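Section 8: Comparing grip settings on clothes

I do this part with a mixed pile of laundry – dark knits are a nice tough test!

1. Open the Janeo panel and set the left gripper force to 1,377.
2. Set the right one to match, then save the profile as Anora.
3. Check both wrist views before you close on any cloth.

Table view second, the other three from the wrist cameras:

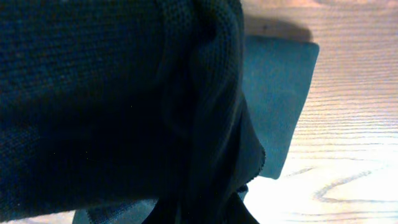
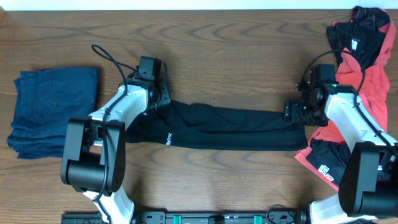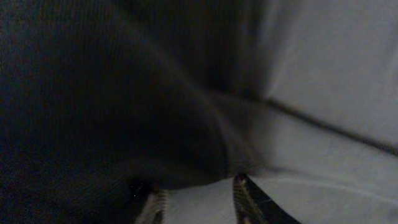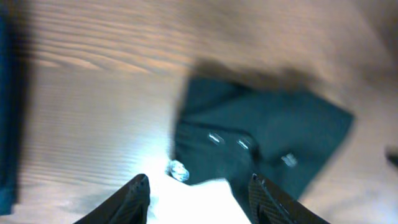 4. Raise the force to 2,000 and run the same fold again.

Caution: stay under 3,000 with the Cutow fingers. I chewed up a good sweater that way.

Note: the Todorova pads like a lower number, so start over at step 1 if you swap them in.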